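Dragon fruit season (in my head, at least)

I have gone completely overboard on dragon fruit this month and I'm not sorry at all! It began with Nathalie Girard bringing one round in November, wrapped in a tea towel like a newborn, and I've been buying them ever since. The greengrocer at Bikano has started putting the good ones aside for me.

First, the look of the thing. I could stare at one for ages before I got anywhere near a knife. The pink is ridiculous, and the scales peel away at the tips as if it's about to open up by itself. Put it on a plain white table and everything else seems to go grey. I've wanted a big white worktop for years for exactly this (mine at home is brown, and fruit just sulks on it). 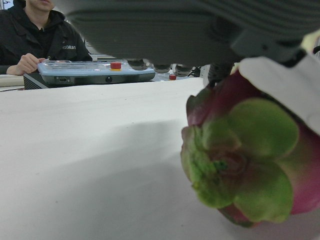
Choosing one took me a few goes. I press gently with my thumb, the way you would with an avocado, and I want a little give but no squashy patches. Bright, even skin is a good sign. If the long green bits have turned brown and brittle, I leave it. The heaviest I've had so far weighed 578 grams, the lightest 432, and the lighter one was much the sweeter of the two, so don't go by size!

Cutting is the easy part. Straight down the middle, lengthways, then run a big spoon round the inside and the whole half pops out in one go. So satisfying. I do it over a shallow tray with a bit of a rim – the juice from the red-fleshed ones gets everywhere, and I have a shirt that proves it.
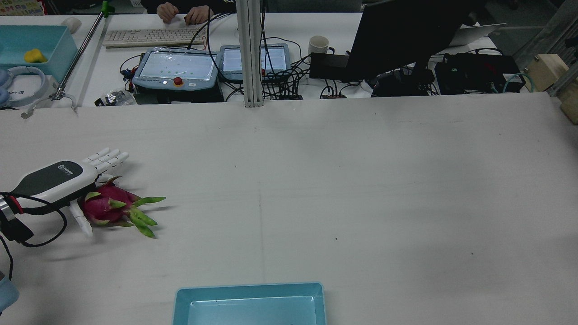 Dragon fruit on show, all magenta skin and green tips, with the pale blue tray below.

As for eating it, people do say it's bland, and I used to be one of them. Try it properly cold, with lime and the tiniest pinch of salt. Sânziana Crăciun puts hers in the freezer for 16 minutes first (she is very firm on the 16) and it comes out almost like sorbet at the edges. I've also had it with ginger, with yoghurt, and on toast, which I won't be repeating.

Next I want to find a yellow one. The stall at Drollum had five last week and they'd all gone by the time I'd parked.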